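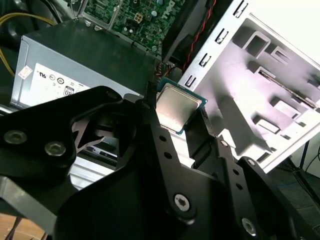 5.3 Slip and Tilt During Processor Transfer

Figure 4. Wrist camera view with a processor held between the two fingers over an open desktop case. The processor is tilted in the grip.

The most serious fault in the study came from the transfer step, in which the arm carries a processor by its two side edges between the parts tray and the socket. The step had passed all bench tests at Feltirdale with an aluminum dummy of the same outline. With real processors in real cases it failed often enough that we stopped the trials and reviewed the logs before going on.

We ran 800 transfers in total. Of these, 107 were flagged as faults by the controller or by the operator. Most were harmless: the grip check failed at pickup, the arm backed away, and the run was restarted. In 18 runs the processor changed its angle in the grip after the check had passed, and the controller carried on as if nothing had happened. We call these silent tilts. They are the subject of this section, since the controller had no means of detecting them and the arm would have gone on to press a tilted part into a socket.

Figure 4 shows a tilted hold. The fingers press on the left and right edges of the part, and the metal lid remains in view of the wrist camera. To the grip check, a hold of this kind looks normal. The check compares finger opening with the expected part width and compares motor current with a fixed threshold. A part that turns around the line between the two contact points barely changes either value.

Cause of the fault

We first suspected the finger pads. Ruben Aerts replaced them with a fresh set from Verbruggen and repeated the pickup test on the bench. The tilts became less frequent but did not stop. We then compared the joint logs of good and bad runs and found that all of the silent tilts began within the same part of the path, where the arm slows down over the case and turns the wrist to line up with the socket. The turn was planned as a separate move with its own acceleration limit, and that limit had been copied from the empty-hand settings. The part was being jerked at the moment when the grip had the least margin.

A second cause was the grip height. The substrate of a processor is thin and the lid sits on top of it, so a small error in height decides which surface takes the load. On the dummy, which has straight sides, the error made no difference. On a real part, the two fingers could settle at slightly different heights and leave the part free to rotate. The height error was traced to a tool offset that had not been measured again after the gripper was taken off for cleaning in February.

Safety stop

In 10 of the silent tilts the operator pressed the stop button before the part reached the socket. In the others the arm reached the contact search and stopped on its own force limit. The force limit did its job in the sense that the arm halted, but it is set to protect the arm and the people near it. It is too high to protect socket pins. Two boards had bent pins and were taken out of the study.

The stop itself exposed a further problem. After a protective stop, the Flestitz controller released finger force when the operator cleared the fault. On one run this dropped the processor into the case. The power supply was unplugged, as our procedure requires, and no one had a hand inside the chassis. We still treat the event as a safety matter, as the operator's next step would have been to reach in. The release on reset was a default in the Fumley driver that we had not changed.

Changes made

The wrist turn now uses the loaded acceleration limit and is finished before the arm moves over the case. The tool offset is measured each time the gripper is mounted. Finger force is held through a reset and can be released only by a separate command, which the operator must confirm from outside the work area.

Poul Ingvarsson also added a check based on the wrist camera. Before the descent, the arm pauses and the outline of the lid is fitted in the image. If its angle differs from the angle at pickup by more than the set tolerance, the part is returned to the tray. Reflections on worn lids sometimes spoil the fit, and the check then rejects a part that is held correctly. We accept these rejections for now. The contact search force has not been lowered, as lower values caused false stops when the fingers brushed loose cables, and a separate limit for the last stage of the descent is still being tested.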